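Clulcombe, January 16, 2020 – Erum will extend its electrical safety check program to 200 rental homes in Wilalari. The program covers fixed wiring, safety switches and portable items such as power boards and extension cords.

Each check takes 30 minutes. Tenants receive a written report within six days, and landlords receive a copy. Bookings close in August.

"Most faults we record are at the switchboard," said Joonas Ikonen, program manager at Erum. 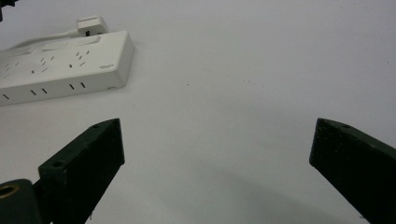

A white multi-outlet power strip.

Media contact: Erum press office, Clulcombe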